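Weight and Balance Setup – Nurkance Flight Planner, Section 3
By Liliana Guerra | March
14 shares | 2 comments
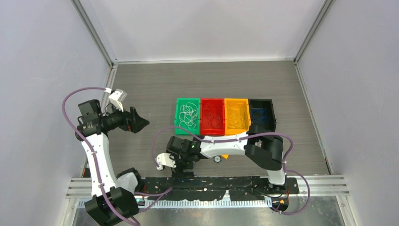
The loading table must be completed before the first dispatch of each airplane. Enter values from the current weighing report and never from a sister ship. Each loading station takes one color, and the same color is carried through the table, the graph and the printed sheet. Four work well on screen and on paper: green, red, yellow-orange and black, as on the row of small bins. Galtbridge school accounts may add more colors under Preferences.

1. Open Fleet, select the airplane and choose Loading.
2. Enter the basic empty weight in pounds (1,319 in the sample record) and the empty arm in inches.
3. Add the stations: front seats, rear seats, fuel, baggage. Assign a color to each.
4. Enter the maximum takeoff weight. The sample record uses 2,000.
5. Enter the forward and aft limits for each weight line on the envelope.
6. Press Check. The planner plots the empty airplane and a full-fuel case.
7. Save. The record is locked until an instructor signs it.

NOTE – Fuel is entered in gallons and converted at the density set under Units. Confirm this setting after every Amgate import.

CAUTION – A point inside the envelope at takeoff can move outside it as fuel burns off. Check the landing case as well.

CAUTION – The planner does not replace the approved flight manual. If the two disagree, use the flight manual.

Comments (2)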